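By Rekha Rathore
August

I got to Wunholm at twenty to ten, which for me is early, and the line for the Sonby open day was already past the bike racks. Sushil Pandey, who I've known since we both had terrible jobs at a print shop, had saved me a spot and a coffee (lukewarm, still grateful). There were 287 names on the sign-up sheet by the door. I know because I was number 287, and the woman with the clipboard said it out loud like I'd won something.

If you haven't been, Sonby is the old dairy building at the end of Rasitz Road. They do small-parts assembly and packing: little molded pieces that go inside other people's products, sorted into trays, checked, bagged, boxed. I'd driven past it for years and figured it was a furniture warehouse. You go in through a side door, they hand you a visitor sticker and a pair of safety glasses that fit no human head, and then you're sent around in groups with a guide.

Ours was a cheerful man with a very loud voice who has been there 29 years. He started us in the molding hall, which was hot and smelled like a new shower curtain. I loved it! The pellets come in sacks, get sucked up a hose, and a minute later there are parts dropping down a chute. Somebody's kid asked if he could keep one and got a whole handful, and after that every kid in the group had a handful, and for the rest of the tour you could hear them hitting the floor.

Then upstairs to the packing rooms, and this was my favorite part of the whole day. I am a person who sorts her buttons, so you can imagine. The long room has benches down both sides, and every bench is set up the same way, with empty trays on the left, full ones on the right, and a lamp on a bendy arm. A lady near the window let me try a tray. You're supposed to lay the pieces in face up with the little notch toward you, and I was so slow that she did two while I did half of one. She said new people take a couple of weeks to stop looking at their fingers. Her shift target is 2,000 parts. I did eleven and needed to sit down.

At the far end they'd hung curtains to make a few separate demo corners, and we wandered through those on our own while the guide went off to find the rest of our group.
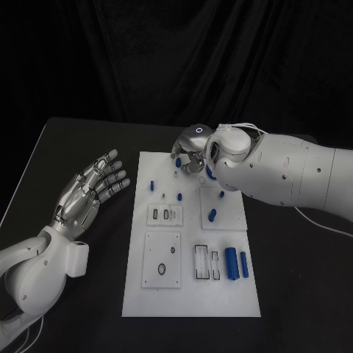

I liked how plain the setup was over there. Small blue parts, clear trays, white plates, all laid out on a big white board with a few scuffs and smudges on it, the way my cutting board at home looks after a busy week. Against the white board the blue really stood out, and I've been thinking ever since that I should redo my craft table with a white top. Sushil says I have been about to redo my craft table since he met me. He's right, but now I have a plan.

We lost a good chunk of time in there and had to trot to catch the 40-minute talk in the canteen. It was given by someone from Upadhyay, the company that makes the cartons, and I was ready to be bored. I wasn't! She had brought a carton that had been dropped down a stairwell and one that had been left in the rain, and she cut both of them open with a bread knife. The rain one was disgusting. I now know more than I need to about glue flaps.

Lunch was samosas and a lemon cake, both free, and the cake went fast, so eat first if you go next year. Parking is the only thing I'd grumble about. The lot behind the building was full before the doors opened, and the overflow field is a long walk with no shade at all. Wear real shoes, too. They turned back a man in flip-flops and he had to go home and change.

I came away with a tote bag, a pen that already doesn't work, and one little molded piece in my jacket pocket that I found on the stairs. It's on my windowsill now. I still need to ask Sushil what it's a part of.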